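Visit report: Plulik paper mill and converting hall, Skirkotano

The mill at Skirkotano opens its gates to the public on one Sunday a year. This year it fell on 2021-06-20. Entry was by numbered ticket, in groups, with a guide from the production department. The tour took 74 minutes by my watch, including the safety talk. I have visited two other mills of similar size and the notes below assume the reader knows the outline of the process.

Arrival and site

The bus from Tokau stops at the main road. From there it is a walk along the mill fence to the gatehouse. Parking is on the grass behind the bale store and fills early. Ear plugs and a visitor vest are issued at the gate. Open shoes are refused. Photography is permitted in the converting hall and the visitor building only, so there are no pictures of the machine itself.

Stock preparation

Plulik buys in baled pulp. Nothing is cooked on site. Bales are cut from their wires by hand and dropped into a vertical pulper, two at a time. The guide gave the batch time but the pulper was running and I did not catch it. From the pulper the stock goes to a dump chest, then through a double disc refiner and on to the machine chest. Filler is ground calcium carbonate, delivered as slurry by road tanker.

White water is recovered through a disc filter. The clarified water goes back to the showers on the wire section. I asked about fresh water use per ton and was told the figure is in the annual statement, which was not available at the gate. 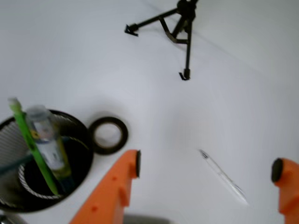 The machine

One Fourdrinier machine, trimmed width a little over two meters, rebuilt in sections. The headbox is the newest part. The wire section, press and first dryer group are older and have been refitted with new bearings and drives. The press section has two nips, the second with a shoe press. Running speed on the display was 400 meters per minute, which is slow by current standards but suits short orders and frequent grade changes.

The grade on the day was an uncoated white writing paper at 80 grams per square meter. The mill also makes a 64 gram sheet for manuals and inserts. A grade change between the two takes less than half an hour if the furnish stays the same. The guide described the steps in order: stock flow first, then steam, then draws. Off-grade paper goes down the broke pit and returns to the pulper.

Moisture is read by a scanning gauge ahead of the reel. The profile on the control room screen was flat apart from a wet streak near the drive side. The operator put it down to a blocked shower nozzle and had it on the list for the next stop. Visitors stand behind glass in the control room, and the view of the dry end is good. The wet end is only seen from the walkway, through steam.

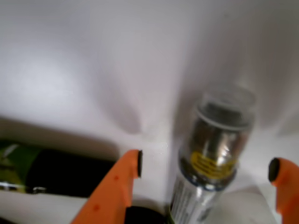 Converting hall

Reels are slit and rewound on one winder, then sent either to a sheeter or to customers as rolls. The sheeter takes four rolls at once. Cut size is wrapped and boxed on a line bought from Paisan. The line stopped twice while we were there, both times at the wrapper, and was restarted within a minute or two. Static was the stated cause. The hall is humidified by ceiling nozzles, and several of these were dripping onto the floor beside the pallet lane.

The quality bench is at the far end. Tests carried out there are caliper, stiffness, brightness and Cobb. Samples are taken from each set of the winder and kept for a year. The guide tore a strip in both directions to show grain. Half the group had not seen this done before and it took up a good part of the stop.
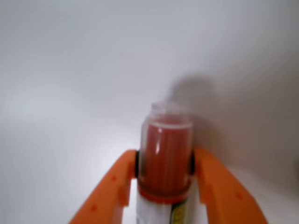

Adhesive behavior was the most useful subject of the afternoon for me. Plulik sells part of its output to makers of exercise books and school supplies, and sizing level is the main argument with those customers. Hard-sized paper resists ink feathering but slows the uptake of water-based glue. Soft-sized paper bonds fast and cockles. The two kinds of glue behave differently enough that the mill tests for both. A solid adhesive of the stick type, in the familiar upright tube with a clear cap, carries much less free water and leaves the sheet flatter than a liquid does. The lab result is a peel test after a fixed drying time, and the sheet passes if fibers tear before the bond opens.

Visitor building

Coffee, a display of old watermark rolls, and a counter selling offcuts by weight. The offcuts are worth buying. Grain direction is not marked on the packs, so test before cutting. The next date for organized groups is in September, and bookings are taken at the gatehouse.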